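Sep 20, 2026
From: Eirini Pappas

Dionysis Kontogiannis wrote:
> I read the Khumalo write-up twice and I still can't tell what the
> wrist camera is for. You already have a fixed overhead view and the
> tray positions are known. Does the policy look at the wrist view at
> all, or is it there because everyone has one? Also, 15 demos per
> subtask sounds low for anything with a processor in it. Ours at
> Edside never got past the lid.

Fair question, and a better one than our reviewers asked. It deserves a longer answer than the write-up gave it, so get a coffee.

The short version is that we trained the thing three ways: overhead view only, wrist view only, and both. Same demonstrations, same number of training steps, same rather tired workstation. I had a bet with Roald that both views together would win everywhere. I owe Roald lunch.

On the coarse moves (get over the case, get over the tray) the overhead-only policy did fine, and adding the wrist view made it slightly worse. My guess is that during a long reach the wrist view is mostly whatever happens to be passing underneath, and the network would love to memorize it. We had one policy that had plainly fallen in love with a rating label. It would drift over and hover there, as if checking the voltages. Cover the label with plain paper and it had no idea where it was. I spent an evening staring at saliency maps that confirmed this in lurid color.

On the last stretch before a grasp or a placement, everything flips. From overhead, once the hand is down there, the hand is most of what you see. The wrist view has the part, the fingertips and the fixture in it together, and the angle of the part relative to the fingers is right there to be read. The overhead-only policy mostly placed by faith.

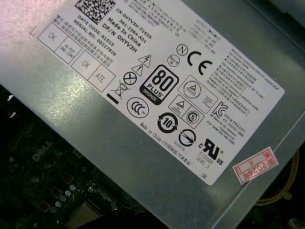
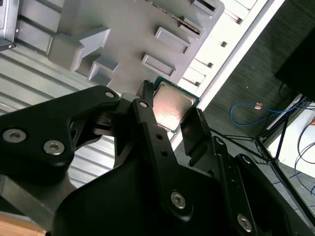 Wrist view, same setup: power supply label (first), processor in the fingers over the tray (second).

Look at how much of the second one is gripper. We tried masking the fingers out, on the theory that they never change and so carry no information. This was a bad theory. Accuracy dropped right where we wanted it, and after some sulking I think the reason is simple enough: the finger position relative to the part is the whole signal, and we had painted over half of it. Kumiko had said so beforehand, in writing, and has been very decent about it.

What we run now is a gate. A small head decides how much weight the wrist features get, and it learns that from the demonstrations with no label for "near" or "far". It opens late in the reach and shuts again after release. On our 200 test trials it beat plain concatenation on placements and tied with it on reaches. I would not hang a thesis on the tie.

As for 15 demos: yes, it's low, and it's per subtask after augmentation has been switched on, which the write-up should have said in a louder voice. The 3 subtasks share one encoder, so the processor placement gets some help from the other two. Train it alone on its own 15 and it does roughly what yours did at Edside, only with more confidence.

Things I can't answer yet. Glare, for one. Bare metal under strong light washes out whole corners of the view, and random brightness in training doesn't look much like that. Elley has a polarizer idea, I have a "move the lamp" idea, and we are not currently speaking about lamps. Also, I don't know how much of the gate's behavior is tied to this one gripper. If somebody on the list has a different set of fingers and a free week, I'll send the configs.

The masked-finger runs will go up with the rest in October, embarrassing curves included. If you want them before that, write to me off list and say which subtask, since the full set is large and our server is not.

Eirini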